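Week 5: Who Teaches the Packing Line?
Work and Automation, handout to go with the lecture

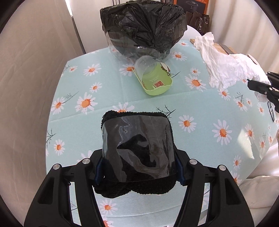
Gripping a plush sleep mask wrapped in clear plastic, at a table with a daisy-print cloth.

Okay, so last week we did the car plant and everybody had opinions about the big yellow arms. This week is smaller and softer, and I like it a lot more! We're looking at the Broso returns warehouse in Jikville, where people open, check, fold, rewrap and shelve the stuff that customers send back. Sleep masks, slippers, travel cups, scarves, that sort of thing. I spent part of August there and I'm going to lean on my notes pretty heavily, so forgive the mess.

If you missed the lecture, read sections 1 and 2 before the seminar. Section 4 can wait.

1. Why soft goods are a pain

A cardboard box is easy on a machine. It has corners, it keeps its shape, and you can measure it once and be done. Now think about a fuzzy mask in shiny wrap. The plush squashes when you press on it, the plastic slides over the plush, and the light bounces off the wrap so that a camera sees streaks where you and I just see a mask. A person picks it up without a thought. (Try it at home with a sock in a sandwich bag, then try to write down exactly what your fingers did. I got four lines in and gave up.)

That's the gap the company wanted to close. The first attempt was a suction cup, and the packers still laugh about it. The second was what they have now. People on the team do the job themselves with a hand-held gripper that has a camera on it, two fingers with soft pads, and the recordings are used to train the arms that will do the same motion later. The target for the first round was 400 recordings of pick up, turn and set down. They ended up with 458, mostly because Beat Gruber on the early shift got competitive.

Term to know: demonstration. One complete go at a task, start to finish, done by a person and recorded so a machine can learn from it. I'll use the word all the time from here on.

2. What changed for the people

Start with the obvious thing. The packers now have two jobs. For part of the shift they pack, and for part of it they show a machine how packing is done. Before the project there was no word for the second job and no line for it on the pay slip either.

Svenja Hellwig had been on returns longer than anyone else I talked to, and she described her first morning with the gripper as "like eating soup with barbecue tongs." She couldn't feel the wrap. When she packs by hand she knows from the crinkle whether the plastic is sealed, and with the tool she had to look for it. So she slowed down, and then the shift numbers looked bad, and then there was a meeting.

This is my favorite part of the whole case, so please pay attention to it. The old productivity target was 200 items a shift. It stayed at 200 for the first few weeks of recording, even though people were spending a good chunk of their time on demonstrations. The supervisor, Severin Pfister, told me he simply hadn't thought of it. I believe him! It's a very common kind of mistake. The target was built for one job and kept running after the job had turned into two. They fixed it in the end by counting a demonstration toward the target, though there was a long argument over how much one should count for. The packers wanted it worth 3 items. The final number was lower and I was asked not to print it.

Some other things I wrote down, in no special order:

People got pickier about their own technique. Corinne Holloway noticed she always turns things to the left, and once she'd noticed she couldn't stop noticing.

Wrists. The tool weighs more than a sleep mask does (no surprise), and holding it out in front of you for an hour is a different kind of tired. The stations got lower tables and a rule about swapping hands.

Talking. The returns room used to be chatty. During recording it went quiet, partly from concentration and partly because folks weren't sure whether the camera picked up sound. They asked and it took nine days to get an answer. Write "nine days" in your margin, we'll come back to it when we do trust.

Pride, which I didn't expect. Several people wanted to know whose demonstrations the arm had learned from.

3. Whose skill is it?

Ambros Strebel's chapter is the reading for this section. He splits workplace skill into what you can say, what you can show, and what you can do neither with. Older automation mostly fed on the first kind: engineers interviewed workers, wrote down the steps and built a machine around the steps. Learning from demonstration feeds on the second kind. You don't have to explain your grip to anyone, you only have to do it with the recorder going.

Strebel thinks this is a bigger shift than it looks, and I'm mostly with him. When a worker had to explain the job, she could decide what to hold back, and people always did hold a bit back. It's much harder to keep anything to yourself when the recording is of your hand moving.

Where I part ways with him is on the third kind. He says it's safe from machines for good. I'm less sure, and Svenja's crinkle is the example I'd argue over. It isn't in the pictures, but add a microphone and maybe it is?

4. The comparison case: Ponero

Short one. Ponero is a smaller firm that does the same kind of returns work and went the other way. They hired outside people to do the demonstrations and left the packers alone. Nice and calm, no fights about targets. The trouble came when the arms arrived and did everything in a way the packers found odd, and the packers had no stake in them and no idea how to correct them. Zürcher's article has the details (it's dry, skip the middle).

5. For the seminar

Bring half a page on a task you've done for pay, anything at all, and sort it into Strebel's three kinds. Babysitting counts. So does making sandwiches.

Also think about what you'd want settled before you picked up the gripper on your first morning. Pay, sound recording, your name on the data, the right to say no, whatever matters to you. We'll put them up on the board and fight about the order.

Room is the same as last time, and we start at 10:15 because the group before us always runs over.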